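Skiltia Community Help > Food and Kitchen > Fruit and Vegetables

Grapes become soft and fall from the stem after two days, what do I do wrong?

Posted by Vlasta Jurčo, 3rd May
Viewed 2379 times

Hello to all. I moved to Mollham in February and since then I buy grapes almost every week, mostly the green ones without seeds. In the shop they look very nice and firm. At home I wash the whole bunch, let it drip a little in the sink and put it in a closed plastic box in the refrigerator. After two days many grapes are already soft near the stem and lie loose on the bottom of the box, and sometimes there is a gray mold between them. My mother kept grapes in the cellar for weeks and they were fine, so I think the mistake is with me.

My refrigerator is a small one from Plisell and it has one drawer at the bottom. I keep apples in this drawer, also onions when I have no other place. Is it the box, the washing or the refrigerator? Also I would like to know how to choose a better bunch. I pay for 400 grams and I throw away almost half, it is a pity.

Maarja Bite
Member, 107 replies

Hello Vlasta, I had the same trouble in my first apartment, and for me it was the washing. Grapes have a thin white powder on the skin, which is called bloom. It is natural and it protects the fruit from losing water. When you wash the whole bunch this powder is partly removed, and the drops stay in the middle of the bunch where the air does not reach. Then in a closed box the mold has everything it likes.

What I do now is this. I do not wash anything when I come home. I look through the bunch, cut out each grape which is broken or brown, and put the rest in a bowl with a paper towel on the bottom. The bowl goes at the back of the refrigerator without a lid, or with a cloth over it. I wash only the portion that I will eat, in cold water, and I cut it from the bunch with small scissors. If you pull the grapes one by one, a small wet piece stays on the stem and it spoils first.

Please take the onions away from there also. Grapes take the smell very easily. I would put the apples in the drawer and the grapes on the shelf.

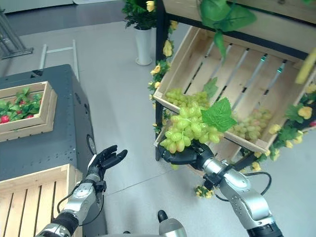
About choosing, I look at the stem before I look at the fruit. It should be green and bend a little. If it is brown and dry like a twig, the bunch is old, even when the grapes are still shiny. Then hold the bunch up by the stem and move it very gently. One grape falling is nothing, but if several fall, take another one. For the green kinds, a slightly yellow color means sweeter, and a very pale one can be sour, but this depends on the variety so I would not be too strict.

For the cellar of your mother, I think she had another kind with thick skin, and a cellar is more humid than a refrigerator. You can not compare.

Csizmadia
Member

just freeze them. wash, dry good with towel, on a tray for one night and then in a bag. my kids eat them like candy in summer (for small children cut them the long way first). after thawing they are soft so only eat frozen

Vlasta Jurčo

Thank you both! I have taken out the onions today and the bowl is on the shelf. Maarja, do you change the paper towel every day, or only when it is wet?

Maarja Bite
Member, 107 replies

Only when it is wet. With me it is usually one time in the week.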